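Workshop tips: before you pay for a packing arm

Every sales rep will tell you the arm is the cheap part now. Maybe so. Ask for the price of everything it stands next to, in writing, and watch the number climb.

Start with the boring test. Put your own product on the belt, in the wrap you really use. Demo boxes tend to be stiff and square. Crinkly film that throws back the overhead lights is a fairer trial.
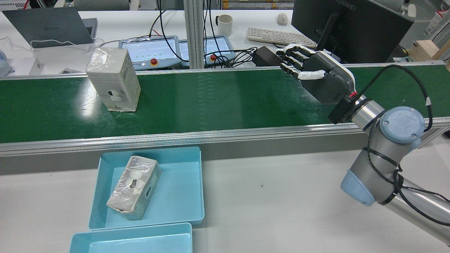 Film-wrapped boxes, one on the belt and one in a tray. Try yours both standing and lying down.

Count the hand separately. Milladow quoted our shop an arm, and the hand was a line on page 6. A hand with fingers looks great in a brochure, but get a price for a plain suction cup too.

Leave bench room for pendants, cables and power adapters. They never show up on the floor plan.

Set aside 3,000 dollars for guards, brackets and a return visit from the installer. Anqi Peng at Gullari spent about 400 on cable ties, sleeves and spare trays alone – and she's careful with money.

Don't sign for a service plan until July, or whenever your slow season is. If the rep can't wait, try Mornow for a second quote.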